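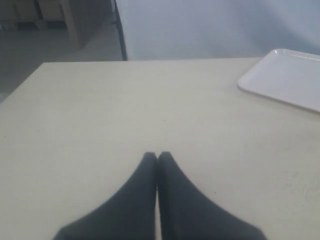
About the Meireles School of Percussion

The Meireles School of Percussion teaches hand drumming, frame drum and ensemble rhythm to students of all ages in Flivcombe and the surrounding towns. The school began as a Monday evening class for adults who wished to learn the pandeiro and other Brazilian hand percussion. It now enrolls 151 students across its regular courses and maintains a second teaching site in Kukstead.

Instruction is offered at four levels. Beginning students study posture, basic strokes and the reading of simple rhythmic notation. Intermediate students are placed in a small ensemble, where they learn to hold an independent part against other players. Advanced students prepare a solo program each spring and may be invited to join the Meireles Samba Ensemble, which performs at public events throughout the region. Placement is decided by the teaching staff after a short audition, and students may request a review of their level at the start of any term.

Totside, the school's program for children under the age of 7, meets on Saturday mornings at the Flivcombe site. Classes combine singing, clapping games and small hand drums, and a parent or guardian is asked to remain with each child. No instrument needs to be purchased.

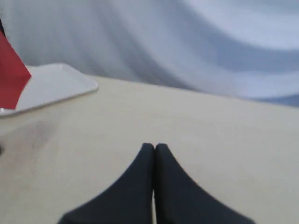

The school owns a lending collection of 102 instruments, including pandeiros, surdos, congas, tambourines and several frame drums with natural skins. Enrolled students may borrow an instrument for one term at a time upon payment of a refundable deposit. Drums with natural skins must be kept away from heaters and direct sunlight, and damage should be reported to the office promptly.

A listening library of 432 recordings is open to students and their families during office hours. Its holdings are strongest in samba, maracatu and North African frame drum music, with a smaller section devoted to jazz and funk drumming. Recordings may not be removed from the building.

Enrollment for the fall term closes in September, and the annual open rehearsal is held in October. Reduced tuition is available to families who meet the income guidelines. Application forms may be obtained from the office at either site.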